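Notas do orador – "Comprar demonstrações: o que vem na caixa e o que não vem"
Versão para a sessão da tarde. Tempo previsto: 55 minutos, perguntas incluídas. Água no púlpito, por favor.

Abertura (não ler o título, está projetado)

Bom dia ou boa tarde, conforme o relógio da sala. Venho falar de um serviço que a minha equipa avaliou desde setembro: o Bivus, da Dralletti. Pagamos, escolhemos uma lista de tarefas domésticas, e eles entregam gravações na primeira pessoa, com as mãos à vista, prontas para treinar uma política de manipulação. O folheto diz "prontas". Guardem a palavra, voltamos a ela no diapositivo 5.

Declaração de interesses: não recebi nada da Dralletti. Recebi uma caneta da Stivmont, que é a concorrente, e a caneta não escreve.

Diapositivo 2 – O que se compra

Três níveis de pacote. Só testámos o do meio, porque o de baixo não traz anotação das mãos e o de cima exige uma conversa com o departamento comercial, e essa conversa já vai no terceiro reagendamento.
O pacote do meio inclui: vídeo, pose estimada das duas mãos, uma frase de instrução por episódio e um ficheiro de licença mais comprido do que todo o resto da documentação.
(Pausa. Costuma haver um riso. Se não houver, seguir.)

Diapositivo 3 – Como avaliámos

Escolhemos tarefas aborrecidas. Arrumar garrafas num tabuleiro, dobrar panos, abrir gavetas. Quem quiser ver um robô fazer café com um coração na espuma enganou-se na sala.
Critérios: a instrução corresponde ao que as mãos fazem? As mãos ficam visíveis durante o contacto? O fundo varia de um episódio para outro? A terceira pergunta foi a que mais nos custou dinheiro em projetos anteriores. Contar aqui a história da bancada Van Damme: comprámos o kit de teleoperação deles, gravámos tudo na mesma mesa, e o modelo aprendeu muito bem aquela mesa. Não alongar, a história tem piada até ao segundo minuto.

Diapositivo 4 – O que correu bem

As casas parecem casas. Há tomadas, cantos, lavatórios, coisas esquecidas em cima do tampo. Para nós isto vale mais do que a resolução.
As mãos são de gente: unhas pintadas, pegas diferentes à esquerda e à direita no mesmo gesto. Os nossos próprios operadores, depois de uma semana, pegavam em tudo como se estivessem a fazer exame de condução.
Plástico transparente aparece com frequência. Garrafas de água, frascos, tampas. Quem já tentou estimar profundidade através de uma garrafa cheia sabe porque pedi este lote primeiro.

Diapositivo 5 – "Prontas"

Voltar à palavra do folheto.
Na amostra que revimos à mão, 59 episódios, as instruções eram quase 2 por cada tarefa real: "mover a garrafa" e "organizar as garrafas" para gestos que eu, com toda a boa vontade, não distingo. O apoio técnico explicou que a segunda era "mais semântica". Tomei nota e continuo sem saber o que fazer com a nota.
Pose das mãos: boa com os dedos à vista, otimista quando o polegar passa para trás do objeto. Otimista quer dizer que o sistema inventa um polegar e o apresenta com toda a confiança. Filtrem pela incerteza. O campo existe, está no fim do ficheiro e vem desligado por defeito.
Cortes: alguns episódios começam com a mão já em contacto. Para aprender a agarrar, falta a aproximação. Para aprender a ajustar ou largar, servem.

Diapositivo 6 – Comparação rápida

Stivmont: mais barato, fundo sempre igual, anotação impecável. Bom para quem tem uma fábrica com uma única mesa.
Van Damme: vende o equipamento e deixa-nos a gravar. Dá controlo total e dores no ombro.
Dralletti/Bivus: variedade a sério, anotação a pedir revisão. Reservem tempo de uma pessoa paciente para a limpeza e ponham essa linha no orçamento antes de assinar, que depois já ninguém a aprova.

Diapositivo 7 – Renovamos?

Sim, o pacote do meio, por mais um ciclo, com duas condições por escrito: vocabulário fechado de instruções e o campo de incerteza ligado de origem. A Dralletti aceitou a primeira. Quanto à segunda, respondeu que "está no roteiro", ao lado, imagino, de muita outra coisa.

Perguntas prováveis
– Dá para treinar só com isto? Nós não conseguimos. Misturámos com dados do nosso braço.
– E a privacidade? Ler a cláusula do ficheiro de licença em voz alta, devagar. Tem duas páginas, escolher um parágrafo.
– Quanto custa? Remeter para o comercial. Desejar sorte.

Deixar o último diapositivo no ecrã durante as perguntas.
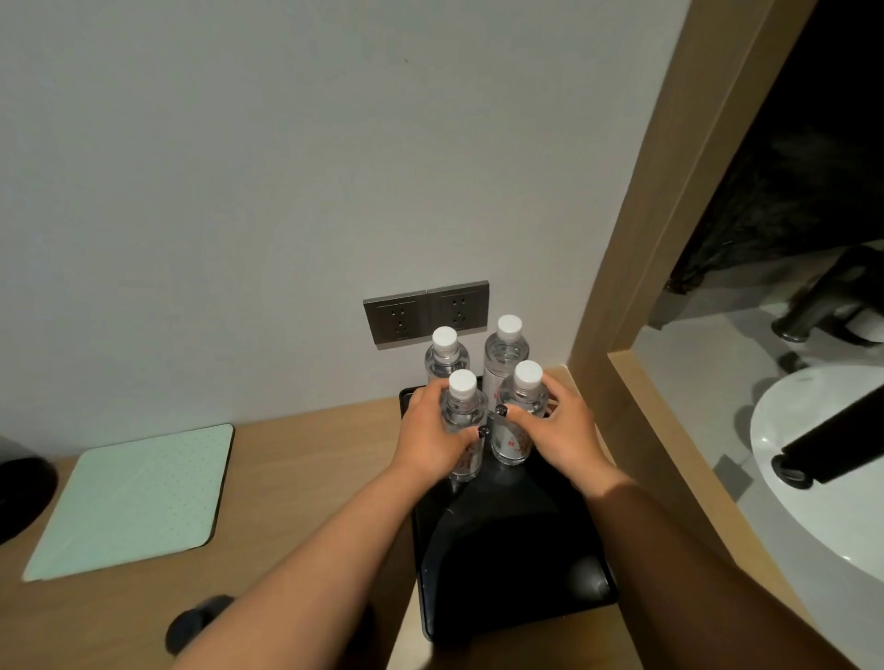 Diapositivo 8 – Garrafas no tabuleiro, uma mão em cada garrafa da frente.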